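Vavine Indoor Hoop Set, Review After One Winter of Use

Small basketball hoop for the door, with ball and net. Bought with my own money.

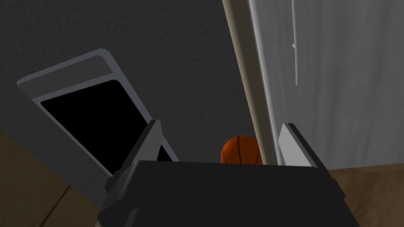
One reader comment under my earlier post on door hoops said that all of these sets are the same, that you pay for the cardboard box, and that the cheapest one will break in the same month as the expensive one. I thought about this comment a lot when I was choosing. I now believe it is half correct. The boards are very similar from one brand to another. The rims are not, and the hooks that hold the board on the door are even less similar.

We live on the second floor of an old building. The winter is long here and the children come home from school when it is already getting dark. I wanted something for the hour before dinner, when they have too much energy and I have too little. Before the Vavine we had a Wutent hoop, which cost 40 dollars and came from the same shop, Farahani. The Wutent was good at first. Then the rim started to lean forward, a little more each week, until the ball rolled off the front without touching the net. I tightened the screws many times. The metal around the holes had become wide and the screws could not hold anymore.

The Vavine costs 68 dollars. For a toy on a door I find this a high price, and I waited until Farahani had it in the store so I could touch it before paying. The man at the counter let me pull on the rim with my hand. It goes down, it comes back, and it stops in the same position where it started. That was enough to convince me.

Assembly

The instructions are mostly drawings. They are clear except for the page with the springs, where left and right look the same and they are not the same. If you put the springs in the wrong side, the rim will still move, but it makes a scratching sound. I had to take it apart and begin again. With this mistake the whole assembly took me one evening. A person who reads more slowly than I do and looks more carefully at the drawings will finish much sooner.

You need your own screwdriver. The small wrench in the box is soft and I would not use it for the final turn.

On the door

Please measure your door before you buy. The hooks are made for a normal interior door, and ours is older and thicker. They went on, but with force, and the door did not close well at the top. I moved the set to the bedroom door, which was changed by the former tenants and is thinner. There it closes as it should.

The back of the board has small pads to protect the paint. They are too thin in my opinion. After some weeks I saw two gray lines on the door, so I bought a roll of Trevetti felt tape and put it along the full height of the board and under the hooks as well. Since then there are no new marks, and also the noise is less. I would say to any buyer, put felt from the first day.

The noise

This is the subject where other reviews are too polite. When the ball hits the board, the door moves in its frame and makes a deep knock which you can hear in the whole apartment. If the door is open, it is worse, and the door also swings. We now put a folded towel between the door and the frame and close it on the towel. It looks strange but it works well. The sound becomes short and dull, and I can have a telephone call in the kitchen.

The bounce on the floor is another question. We have a rug in that room and it takes most of the sound. Without a rug, and with neighbors below, I would not recommend any indoor hoop, not this one and not a cheaper one. Our rule is that there is no playing after dinner. On Friday we are more generous.

The ball

The ball is small and orange, like you expect. A child can hold it in one hand, which is nice for dunking and less nice for learning to dribble. It arrived without enough air. The pump in the box is short and the needle goes in with difficulty, but when the ball is full it stays full for a long time. I add air when the children complain, and they do not complain often.

For its size it goes far. It finds every corner of the room, and it likes to go under the bed and stay there. I moved my desk lamp to a shelf after the first day, and I took down a picture with glass which I liked very much. These are costs that are not printed on the box.

You can buy a second ball separately for 10 dollars. I did it, because one ball and two children is a discussion every evening. The second one feels a little heavier in the hand. My older one says it is the better ball and my younger one says it is the bad ball, so I cannot help you with this question.

Rim and net after the winter

The rim is still straight. I want to write this clearly, as it was my main reason for paying more. It has been pulled, and once my older child was hanging on it with both hands before I came into the room. The paint is gone on the front where fingers touch it. The springs still return the rim to the correct place.

The net is the weak part. It has a loop that opened on one side, and the end of the thread became like a small brush. I closed it with a knot. I wrote to Vavine to ask if they sell a net alone, and they answered politely that they sell only the net together with the rim. For me this is not a reasonable way to sell a piece of string. A net from another maker may fit, but I have not tried one yet.

The board has fine scratches near the middle. You see them only with the lamp on.

Who should buy it

If your children are small and will play with it for one season, take the Wutent and be happy. It is lighter, it is easier to hang, and smaller children do not pull so strongly. If they are already tall enough to reach the rim from the floor, the Vavine is worth the difference. Check the door, buy felt, and speak to the people downstairs before the first game. I did it after the first game and the conversation was longer than it needed to be.

I give it four stars. The missing star is for the net and for the page with the springs. When I have tried another net I will add a note here with the result.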